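Relatório de projeto: a diferença entre furto e roubo explicada a quem não estudou Direito

Unidade curricular de Projeto em Direito Penal, segundo semestre
Entregue em 11 de agosto de 2019

1. Introdução

O presente relatório descreve o trabalho que realizei durante o semestre, sobre a distinção entre o crime de furto e o crime de roubo no Código Penal português. Escolhi este tema por uma razão pessoal. Na minha língua materna usa-se quase sempre a mesma palavra para os dois casos, e quando cheguei a Portugal demorei bastante tempo a compreender que uma pessoa a quem tiram a carteira no autocarro, sem ela dar conta, não foi "roubada" no sentido da lei.

Depois reparei que também muitos portugueses dizem "roubaram-me a bicicleta" quando a bicicleta foi levada durante a noite e ninguém foi ameaçado. Pareceu-me então que havia matéria para um projeto: escrever um guia curto, em linguagem simples, e verificar se as pessoas que o leem classificam melhor os casos do que as pessoas que não o leem.

O relatório não dá conselho jurídico. As normas são apresentadas de maneira resumida e quem tiver um caso verdadeiro deve consultar um advogado.

2. Enquadramento legal

O furto está previsto no artigo 203.º do Código Penal. Comete este crime quem, com ilegítima intenção de apropriação para si ou para outra pessoa, subtrai coisa móvel alheia. São portanto vários elementos que têm de estar juntos. A coisa deve ser móvel, o que exclui um terreno ou uma casa. Deve ser alheia, quer dizer, pertencer a outra pessoa. E deve existir a intenção de ficar com ela, de modo que a pessoa que leva por engano um guarda-chuva igual ao seu não comete furto.

O furto simples é punido com pena de prisão até três anos ou com pena de multa, e o procedimento depende de queixa. O artigo 204.º prevê o furto qualificado, com penas mais graves, por exemplo quando a coisa tem valor elevado ou quando o autor entra numa habitação por arrombamento ou escalamento.

O roubo está no artigo 210.º. Aqui a coisa é subtraída, ou a vítima é constrangida a entregá-la, por meio de violência contra uma pessoa, de ameaça com perigo iminente para a vida ou para a integridade física, ou pondo a vítima na impossibilidade de resistir. A pena é de prisão de um a oito anos na forma base. A lei protege ao mesmo tempo a propriedade e a pessoa, e por isto a pena é mais alta mesmo quando o objeto tem pouco valor.

Um ponto que me deu muita dificuldade foi o chamado esticão. Se o autor puxa a mala do ombro da vítima, houve violência contra a pessoa ou apenas força sobre a coisa? Li várias decisões dos tribunais e a resposta depende bastante das circunstâncias, mas é frequente a qualificação como roubo. No guia escrevi este caso numa caixa separada, com o título "Casos duvidosos".

3. Preparação do guia e do questionário

O guia tem 2 páginas e foi escrito em maio. A primeira versão era demasiado técnica. Usei nela a palavra "subtração" sem a explicar, e duas pessoas que a leram pensaram na operação de matemática. Na segunda versão substituí por "tirar a coisa do poder de quem a tem", que é menos elegante mas foi compreendida.

O questionário tem 30 casos curtos. Cada caso conta uma situação em três ou quatro linhas e o participante deve escolher entre furto, roubo, outro crime ou nenhum crime. Depois do ensaio retirei um caso, que falava de um telemóvel encontrado num banco de jardim, por estar mal redigido. Ficaram assim 29 casos na análise.

Para não usar nomes de pessoas, os casos passam-se numa cidade imaginada com o nome de Parusano, onde existe uma loja chamada Kurian e um armazém chamado Gillbridge. Esta escolha ajudou também a evitar que os participantes pensassem em processos conhecidos dos jornais.
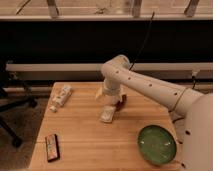
4. Recolha e tratamento das respostas

O questionário foi distribuído em papel e também por formulário na internet. Recebi 311 respostas completas. As respostas incompletas não foram consideradas. Metade dos participantes recebeu o guia antes de responder e a outra metade recebeu somente as perguntas. A distribuição foi feita por ordem de chegada, de forma alternada, e reconheço que um sorteio teria sido melhor.

As justificações escritas foram classificadas com uma folha de cálculo que chamei Coder. Para cada justificação marquei se o participante falou de violência, de ameaça, do valor do objeto ou do lugar onde o facto aconteceu. Fiz esta classificação sozinho, o que é uma limitação.

5. Resultados

Os participantes que leram o guia acertaram mais vezes nos casos com ameaça verbal. Sem o guia, muitos consideravam que só existe roubo quando há uma arma ou uma agressão física. O caso em que o autor diz à empregada da loja Kurian "dá-me o dinheiro ou parto-te o braço" foi classificado como furto por um número de pessoas que me surpreendeu.

Nos casos de entrada em edifício a diferença entre os grupos foi pequena. No caso do armazém Gillbridge, em que alguém parte uma janela durante a noite e leva ferramentas sem encontrar ninguém, a resposta mais escolhida nos dois grupos foi roubo. As justificações falavam quase sempre da janela partida. Concluo que o meu guia não explicou suficientemente que a violência deve ser contra uma pessoa, e que partir uma janela pode agravar o furto mas não o transforma, por si, em roubo.

O valor do objeto foi outra fonte de confusão. Vários participantes escreveram que era roubo "porque era muito dinheiro".

6. Dificuldades e trabalho futuro

A maior dificuldade foi a língua. Escrever frases simples numa língua que não é a minha exigiu mais revisões do que tinha previsto no plano, e o calendário atrasou-se por este motivo.

Se o projeto continuar, gostaria de acrescentar ao guia o artigo 211.º, sobre a violência depois da subtração, que é o caso do autor de um furto que é apanhado em flagrante e agride para conservar a coisa. Gostaria também de reescrever a parte sobre o arrombamento e de repetir só essas perguntas com um grupo novo.

Anexos: A. Guia, versão final. B. Questionário. C. Grelha de classificação das justificações.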